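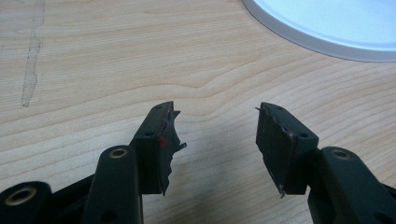 Grímur Steinarsdóttir has been making and mending tables for 16 years, the last 2 of them under the name Laxdal. She works mostly with pale woods and leaves them pale. "People ask me to stain it, and I'll do it if they insist," she says. "But look at the grain first." The grain on a light top like this one runs in fine wavy lines from side to side, with a pinker band curving through the middle, and she would choose the boards for that alone. The long grey streak on the wood bothers her less than it bothers most customers. "A mark like that, I'd leave it a month and see if you still notice it. Sanding takes the whole surface down, so I don't start there."

Her first tables went to Trotuvari, a café that wanted them cheap and wanted them quickly. She charged 400 for each and lost money on all of them. They came back to her in January for a new finish.

"The edges were fine," she says. "It was the middles that had suffered, where the plates get pushed about."
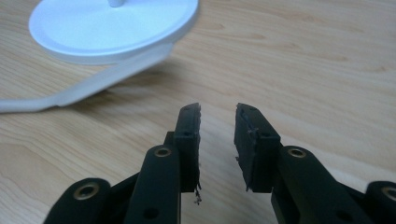
She finished them again with oil and told the café to do the same every few months. Varnish looks better on the first day, in her view, but once it is scratched through there is little you can do short of stripping it. With oil you can work on one patch and stop.

For cleaning she uses a damp cloth and a drop of washing-up liquid, wiped along the grain and dried straight away. She doesn't like sprays. "Someone in Cilen rang me about white rings, and she had been using a bathroom cleaner on it every night. I told her to put the bottle back in the bathroom."

She is now working on a long table for Vistadau, to be delivered in two parts and joined on site. The boards are cut and stacked in her workshop, and she hasn't decided on the legs.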